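13/10/2020

Finished the binding on the Ruddock quilt, machine side only. Used 2 1/4 inch strips this time and they rolled over the batting with less slack than the 2 1/2 inch ones. The corners are flat. The hand side is clipped down and can wait.

The scarf in Fetwood merino had to go back to row 42. I had crossed one cable left that should have gone right, and dropping down four stitches made a ladder I did not like – so out it came. Reknit 10 rows on the same needles. Gauge holds at 22 stitches to four inches unblocked. Row counter moved to the left needle so I stop clicking it by accident.

Razia Lodhi sent the corrected chart for the Brustbridge sampler. The first version had the repeat off by one square on the right border. Total is now 2,432 stitches in the border alone, two strands over two threads. I will work the long sides first and let the corners absorb any error.

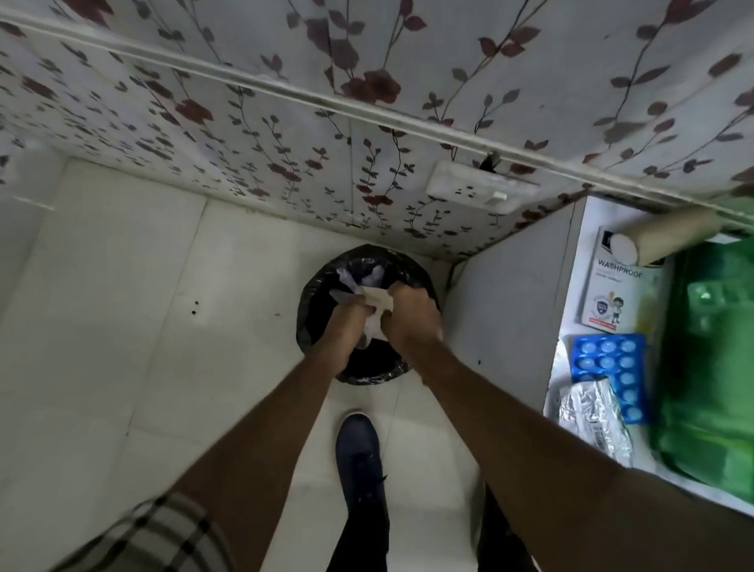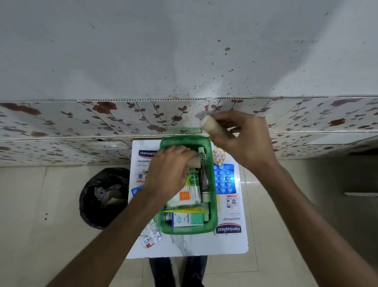 Supplies and planning

Two spools of gray piecing thread left, both 50 weight. Need a walking foot screw and a pack of 90/14 needles. Kausar Shaikh says the Tokwood hoops slip on linen unless the inner ring is wrapped with twill tape, so I will wrap mine before starting the sampler.

Backing for the next quilt: the June yardage is around 6 inches short on the width. Options are a pieced strip down the center or a narrower outer border. Leaning toward the strip, offset by a third, seam pressed open.

Tomorrow – hand side of the binding, starting at the lower left corner.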